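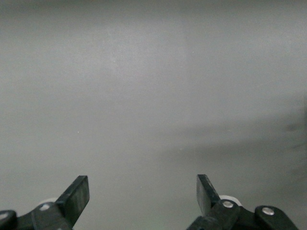
Chapter 5
Grey, and Why We Get It Wrong

Words to know before you start: undertone, value, light reflectance, tinter, drawdown, metamerism

I painted my first paid room in March, in a rented terrace in Clerken, and I got the colour wrong. The owner wanted "just a plain grey". I thought that was the easiest job anyone had ever handed me! I picked a chip from the rack, bought the tins, put on two coats and went home happy. At 7 in the evening the phone rang. The walls, she said, were purple.

I drove back to argue with her and she was right. Under her warm ceiling globes the walls were a sort of tired lavender. The same paint had looked as neutral as wet cement at lunchtime, with the blinds up and the sky clouded over. I repainted the lot at my own cost, and this chapter is more or less what I wish I'd known while I was standing there with my mouth open.

My old teacher, Markos Chrysikopoulos, used to say that he could tell how long a painter had been in the trade by how nervous they looked when a client said the word grey. I've become very nervous over the years. A strong red can drift a little and it's still red to everybody who walks in. A grey has so little colour in it to begin with that any small push, from the tinter, the globe, the carpet or the gum tree outside the window, is enough to tip it into blue or green or pink. Your eye does some of the pushing as well (more on that in the section on neighbouring colours).

So we'll be slow and careful about it. We'll start with value, meaning how light or dark a colour is, and leave hue alone for a few pages. Most beginners do this the other way round. They fall in love with a hue, get it on the wall, and then find that the room feels like the inside of a filing cabinet when what bothered them all along was the value.

After that we'll mix. You'll make a grey from black and white, then one from a blue and a burnt orange, and put them side by side. I won't spoil it, but please do the exercise even if it looks like kid stuff. I've had apprentices with years on the brush go very quiet at this point.

What you'll need for the chapter

White acrylic, one litre, flat finish
Small pots of black, ultramarine, burnt sienna and raw umber
16 sample cards, primed on both sides
A mixing stick and a rag for each pot
A notebook you don't mind getting paint on

5.1 Light first, paint second

Before opening a pot, get to know the light in the room you're working in. Pick one bare wall and look at it in the early morning, at noon and after dark with the lamps on. Write down what you see each time, in your own words. "Cold" and "a bit yellow near the door" are perfectly good notes. Look at the corners too, and at where the wall meets the ceiling, where the value usually shifts even though the paint is the same all over.

Do this for a couple of days if you can. When I worked on the Vrettos house I had only one afternoon with the walls before the order went in, and I spent most of it sitting on an upturned bucket in the hallway. The client thought I was having a rest. We'll come back to that hallway in 5.3, once you have your first set of cards painted and dry.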